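ok so people keep asking how the arms are going at Covside. short thread, on my break

Two of them on produce packing since May. Before that it was me, Selorm and Adjoa doing trays by hand, 1229 was our best shift ever. My wrists remember

First weeks were rough. Peppers were the worst, every one's a diffrent shape. Bananas not far behind
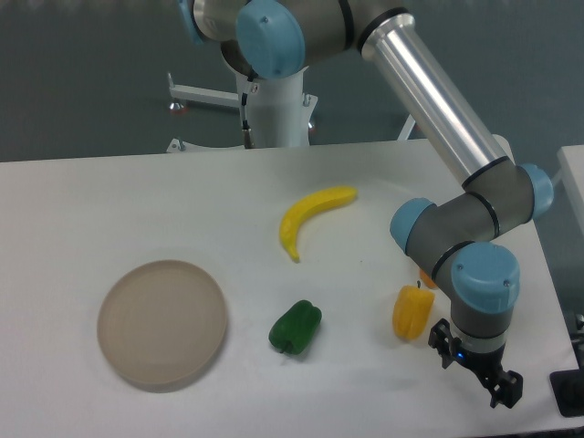
Selorm does the setups now. Got a raise for it, small one. Says he misses talking to people while he works, the new station's off on its own

Adjoa moved to receiving. Didn't ask to. She likes the hours, hates the cold

Me, I clear jams and redo rejects. Less lifting, more standing and watching. Weirdly more tired at the end??

Target is 1000 trays a shift. Last night we did 911 and got a talk about it. The arms didnt get a talk

Nobody's been let go. Two people left and they didn't rehire tho, so. do the math

break's over, will answer replies after 6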